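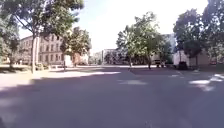

Street Trees and Shade in Novley: Project Report

1. Why this topic

Town wants to widen Menon Road. Some trees would go. We wanted to know if shade matters to people who walk there. Short anwser, yes.

2. What we did

Handed out surveys in March, got 382 back. Also used the town tree list from 2012 (old, but its the only one). It has 2335 street trees on it. Picked 10 blocks between Menon Road and the Fundby bus stop and took pavement temperatures at noon, same thermometer every time.

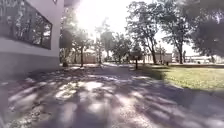
Two blocks had to be redone, wrong units. Those readings are in the appendix with the first try crossed out.

3. Results

Shaded pavement cooler on every block. Biggest gap next to the Flellorus parking lot. Most people said they pick the shady side even if it takes longer. Older walkers said it most.

4. Problems

Only one month of readings. No summer data. Survey question 4 was confusing and a lot of people skiped it, so we left it out of the charts.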